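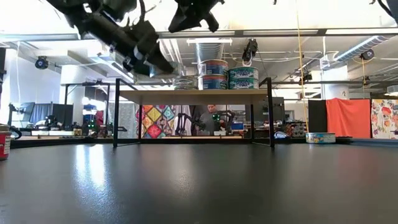
Sneha Maurya runs the manipulation group at Neltow, and on the open day she spends most of her time answering one question: why cans?

"They are rigid, they are cheap and everyone has an opinion on how to stack them," she says. "A visitor can judge the result without any training."

The task shown to visitors is shelf stocking. Two grippers work over a single table, and the control software decides which one takes the next can. Maurya describes the scheduling as the dull part of the project and the part that took longest. "Reaching is solved well enough for our purposes. Two arms reaching near one shelf is a traffic problem."

Flat cans cause more trouble than tall ones. According to Mitiku Asfaw, who wrote the grasp planner, the fingers have very little height to close on, and the margin above the tabletop is 6 millimeters. "Glossy surfaces also confuse depth estimates," he says. "We kept the glossy table on purpose – stores have them too."

The group logged 286 stacking attempts in May. Asfaw will not give a success rate until the failures have been sorted by cause. Dropped cans and refused grasps are currently filed together, and he considers that a mistake.

Asked about commercial use, Maurya is brief. "A store shelf has 40 products on it and a customer in front of it. We have neither yet." The next version will add boxes and soft packaging. Asfaw would prefer to finish the cans first.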